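Hernano 5 installer flagged, should I worry?

brindlefox
Downloaded Hernano from the Tredgate mirror last night and my antivirus threw a warning the second I opened the installer. The download page says it's clean. I've been using version 4 for years (mostly for touching up scans and making party invitations) and never had a peep out of it. Do I ignore this or throw the file away?

mopbucket77
What did the warning say? If it's the "potentially unwanted program" one, that's the Lobo toolbar they bundle now. It's on the third screen, already ticked. Untick it and carry on, I did.

brindlefox
Yep, unwanted program. I didn't see a third screen though, I closed the whole thing like it was on fire.

quietkettle
Please don't tell people to just carry on. A bundled toolbar is exactly what the scanner is supposed to catch. Get the portable zip. It's 143 MB, no installer at all, you unpack it and run it.

mopbucket77
The portable one doesn't save your brush settings between sessions. I lost a whole set I'd made. No thanks.

quietkettle
It does if you unpack it somewhere you have write access. If you put it in Program Files, of course it can't save anything.

mopbucket77
OK, I did put it in Program Files. Still think it should warn you!

sundaygravy
I went a different way and moved to Brarkgate in February. It's free, no toolbar, and it opens my old Hernano files apart from a few with text on a curve. The installed size is bigger, 466 MB on my laptop, and it takes its sweet time starting up, but once it's open it's fine. I mostly use mine for fixing the brightness and shrinking files down, and the batch export is so much better. I ran 141 files through it in one go and went to make a sandwich. 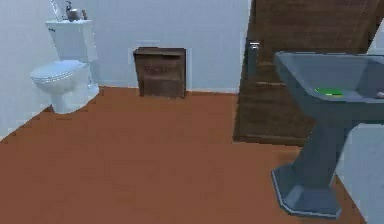 The one thing I miss is Hernano's color picker, which I could use half asleep. Brarkgate's has those tiny sliders and I'm forever grabbing the wrong one. There's a bigger one hiding under View, Panels, Large Picker, but it closes itself when you switch documents.

quietkettle
Pin it! Little tack in the corner of the panel, then it stays put.

sundaygravy
Well I never saw that tack. Thank you!!

brindlefox
Update: deleted the installer, got the zip, unpacked it into Documents. Scanner says nothing and my brushes were still there after a restart. I might try Brarkgate too but 466 MB is a lot for my poor old machine. Does anyone know if the two can share a brush folder?

sundaygravy
They can't on mine, I had to import the brushes one at a time.

mopbucket77
There's a bulk import under File in the newer build. I'd copy the folder first, it renamed half of mine.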